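3. Where instructions go when they are ignored

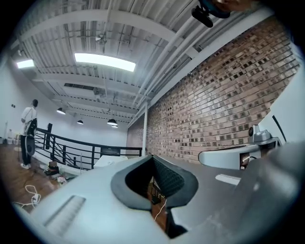
Figure 3. Gray housing with label or tab at right.

One respondent objected to the premise before we had finished stating it: she had never ignored a label in her life, she wrote, she had merely declined to read several thousand of them. We have adopted her distinction. In what follows, an ignored label is one that a person has read and then set aside, and a declined label is one that never got that far. The second group is much the larger, and it is a little humbling for those of us who study wording.

3.1 Material

The corpus holds 3000 short instructions gathered from household goods, office equipment, garden products and packaged food. We took only text that was fixed to the object or its wrapper when sold. Manuals were left out, partly for reasons of scope and partly because the pilot study had shown what happens to coders who are asked to read manuals. Each instruction was typed in full, with its original capitals and exclamation points, and assigned to one of 13 classes by the verb that carried the main demand. "Keep" was a class of its own. So was "do not," which our coding guide treats as a verb over the written protest of one coder.

Duplicates were merged when the wording matched exactly. This was a stricter rule than it sounds. "Keep away from heat" and "Keep away from sources of heat" stand as separate entries, and we spent most of a June afternoon deciding that they should. A source of heat is a thing one can point to. Heat alone is more of a condition, and a reader who is told to keep an object away from it might fairly wonder about summer.

3.2 Procedure

We sent a questionnaire to 122 adults in Skirnness, a town chosen for its size and for the fact that one of us already had a key to a room there. Respondents were shown a set of instructions with the product names removed and asked what kind of object each had come from. They were then asked whether they would do what it said. A free comment box followed, which we had expected to stay mostly blank.

For the second part of the study, two versions of a single notice were hung in the entrance of the Sala reading room. The first read "Please close the door." The second read "Door must be kept closed." The door itself was an ordinary one and had no view on the matter.

3.3 Results

Respondents were good at guessing the object from the instruction when the verb was an unusual one. "Decant" gave itself away at once. They were poor at guessing from "do not," which was attributed with equal confidence to bleach, ladders and yogurt. Length was a weak guide. Many people assumed that a long warning must belong to a dangerous product, although some of the longest in the corpus come from a line of scented candles sold under the Pluvard name, and the shortest, a bare "No," was molded into the base of a Rekance storage box. We have not been able to establish what the box was refusing.

Willingness to comply followed tone more closely than content. Instructions with "please" were rated as easier to obey and also as less important, so that courtesy seems to buy goodwill and spend it in the same breath. Capital letters had the reverse effect on importance and none that we could detect on obedience. Several comments described capitals as "shouting." One described them as "a cry for help from the legal department," and we quote it here since we could not find a table to put it in.

The notices at Sala gave a less tidy picture. Under the polite wording, people closed the door and looked pleased with themselves. Under the stern wording, they closed the door and looked at the notice. Our observers recorded both kinds of look, but agreement between them was low, and we do not press the point. A third notice, handwritten and reading "it sticks, push hard," appeared beside ours during the stern condition. We did not hang it. It was obeyed by everyone who was seen to read it.

3.4 Remarks on the coding

The class "use only" caused trouble throughout. In "Use only as directed" the direction is elsewhere, often on a leaflet the buyer has thrown out with the box. In "Use only with adult supervision" it is not clear whether an adult user may supervise herself. We coded both as limits on use and left the question of self-supervision to Section 5, where it is raised again and not answered.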